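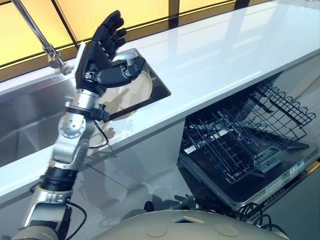 Ronar Street Unit 8: Kitchen Bench and Sink

Gallery page for the kitchen stage of the Ronar Street refit. Joinery drawings by Hemant Bisht, stone templating by Girish Rana, plumbing rough-in and fit-off by Chi-keung Yu. Notes are kept short and follow the order of work. Dimensions are in millimetres unless marked otherwise.

Benchtop
White, gloss finish, continuous past the sink cut-out. Gloss was the client's choice over the honed sample. It throws window light well back into the room and shows water spots and fingerprints sooner than a honed top. Wipe down with a neutral pH cleaner and a microfibre cloth. No cream cleansers or scourers.

Sink
Stainless steel, brushed, set into the benchtop. Rinse after use and dry along the grain. Steel wool will leave particles that rust and mark the basin.

Tap
Chrome, long slender spout. Isolation valves are in the cupboard below, hot on the left. Chi-keung asks that both be turned off and on once a year so they don't seize.

Plate and tray
Round plate, very pale beige with a glossy surface. Black rectangular tray on the bench near the back edge of the sink. A dark tray is easy to find on a white top, though it will show limescale. Stand plates on edge to drain and lift the tray weekly to dry the bench beneath it.

Window
Dark mullions, panes glowing a warm yellow. Fine scratches in gloss are best checked in the morning with the lights off, looking along the surface at a low angle.

Silicone
Neutral cure, white, to the sink perimeter and the wall junction. Inspect each October. Where the bead has lifted, cut out the full run and replace it. Patching over old silicone does not hold.

Records
Cut-out template: sheet 21, revision by Ramesh Katiyar. Benchtop job number 576. Tap and sink receipts are filed under Dhillon, folder 681.

Page updated Apr 4, 2018. Corrections to Ashok Ahuja.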